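Home | Course Notes | Team Pages | Parts List | Contact

Filed under: Student Projects / Manipulation / PC Assembly Task

Setting Up the Memory Module Task

These notes cover the cell used by the Narkus student team for the PC assembly task. They assume the arm is already homed and the tool frame is calibrated. If not, complete the Trasus setup sheet first.

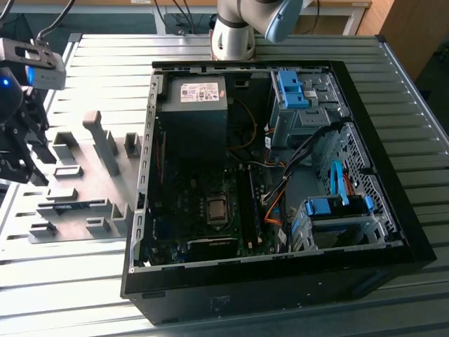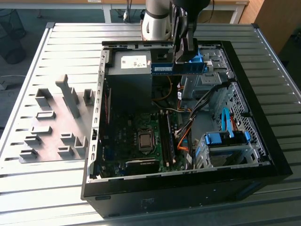 Work cell with the case on its side and the holder plate to the left. The second view has a memory module in the gripper.

1. Lay the case on its side on the slotted table with the open side up. The power supply goes at the far left corner as seen from the operator side.

2. Square the case to the table slots and clamp it. Recheck after every ten runs.

3. Place the fixture plate to the left of the case. Teach its origin at one corner only. All holder positions are stored as offsets from that corner.

4. Move cables away from the memory slots. A loose wire under the module will trip the force limit.

5. Open the slot latches by hand. The program does not do this.

6. Teach the approach point 100 mm above the slot. Do not carry the module across the case below this height.

7. Grip the module by its long edges, clear of the contacts. Run the descent at the lowest speed setting and stop at first contact.

8. Compare the stop height with the taught value. If it is high, the key notch is probably reversed. Retract and rotate the module 180 degrees.

9. Press until both latches close. Log the result in the Tadora sheet, including failed attempts.

The log held 163 entries when these notes were revised. Most failures were lateral offset at step 7, corrected by reteaching the plate origin.

Never connect power to the case while the arm is enabled.

Notes maintained by Lieselotte Böttcher. Last revised 9 March 2018.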